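Minutes of the Robotics Club meeting held on January 23, 2019

Present: Waltraud Tiedemann (chair), the Fanico team, the Dalel team, and four parents who kindly stayed on after drop-off. Apologies from the Espinoza team, who had a school concert.
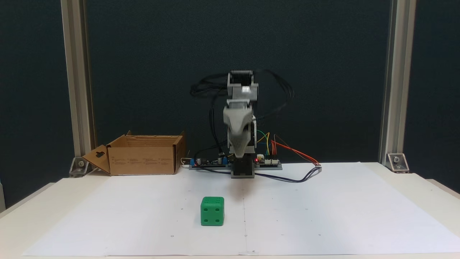
1. Welcome and last meeting's minutes

Waltraud welcomed everyone back after the break and said how lovely it was to see so many faces on such a horrid evening. The minutes of the last meeting were agreed, with one correction: the spare servos belong to the Espinoza team and should go back in their drawer, please.

2. Numero, our entry for the April competition

The Fanico team talked us through Numero, the small grey arm, which has to pick up the green cube and put it in the cardboard box. There was a good long chat about the marks on the paper sheet. Fanico would like to keep using them for setting down the cube, while Dalel feel the arm should manage wherever the cube happens to be - the competition rules do allow a free start position. Agreed to practise both ways until the end of the month and then choose.

Dalel asked whether the jumper wires could be gathered up and tied before anyone adds more of them. Fanico will do this, leaving enough slack for the arm to turn, and will draw out the wiring between the two boards so that the other teams can follow it.

One of the parents wondered if a bigger box would be allowed. Waltraud will read the rules again and let everybody know.

3. Money

We have £454 in the account. The competition entry, travel and a new power supply come to £391, and this was approved with all in favour. Warm thanks to the parents for the cake sale, which made such a difference.

4. Programme write-up

Each team is to hand in a write-up of no more than 2,000 words. Dalel have started theirs and offered to share their headings, which was very kind of them.

5. Any other business

Please would everyone label their memory sticks. There are 3 in the lost property tin at the moment, all black.

Next meeting: same room, same time, two weeks from tonight. Dalel to bring biscuits.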